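Print this page
E-mail this page

Clerkberg College Robotics Club
Progress report to the Waritz Fund, second period
Prepared by Ylva Fagerlund, club lead, 14th September

1. Work since the last report

The club has moved from driving the arms by hand to recording full two-arm tasks. The task for this period is pouring a drink: one arm picks up a bottle, the other steadies a cup, and the first arm pours. Students work in pairs, one on each side of the bench.
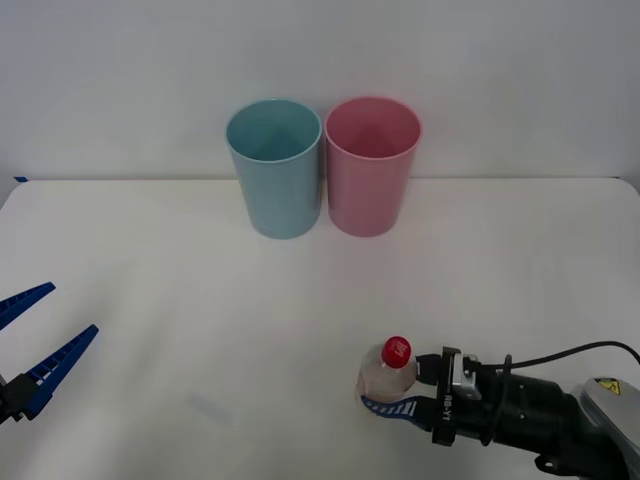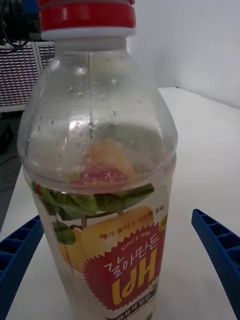

We have recorded 600 attempts at the task. Each one is checked by a student who was not at the controls, and marked as keep, repeat or discard. Discards were high at first, mostly from the bottle turning in the grip when the arm lifted too fast. The students slowed the lift and moved the grip point further down the body of the bottle, and the discard rate has dropped. Pouring is still done with very little liquid. We do not want to go further until the tray Ogura promised us has been delivered.

The pour itself is the weak part. Students tend to tip too early, before the neck is over the cup. Two of the older students have written a practice sheet for this and newer members now work through it before they record anything.

2. Training

The first model was trained on the attempts marked keep. It reaches for the bottle reliably when the bottle starts near the middle of the table. It does badly when the bottle starts close to an edge, and we have too few recordings of that kind. The next set will be made up mainly of edge positions.

Training was run on the school's own machine overnight. It is slow but has cost us nothing beyond electricity.

3. Members

Attendance has held up well. Some of the younger students found the checking work dull, so it is now shared out by rota and everyone gets time on the arms in each session. We lost one session to a power fault in the building.

4. Spending

Spent to date: £2212. This covers spare gripper fingers, cables, cups and drinks, the bench covering, and entry to the Nulus Schools Challenge. The only cost we had not planned for was £50 for a replacement power supply. We are within budget and are not asking for more at this stage.

5. Next period

- Record the edge positions and retrain.
- Begin pouring with a fuller bottle once the tray is in place.
- Write up the checking method so that other schools can use it.
- Enter the Nulus Schools Challenge in February. The rules allow one team per school and we will choose the team by trial runs.

6. Matters for the Fund

The agreement asks for a public demonstration before the end of the grant. We would like to hold it at the school after the Challenge and would be glad to know whether that is acceptable. We also need a decision on who keeps the recordings when the grant ends. The school is willing to store them.

Ylva Fagerlund
Clerkberg College

Print | E-mail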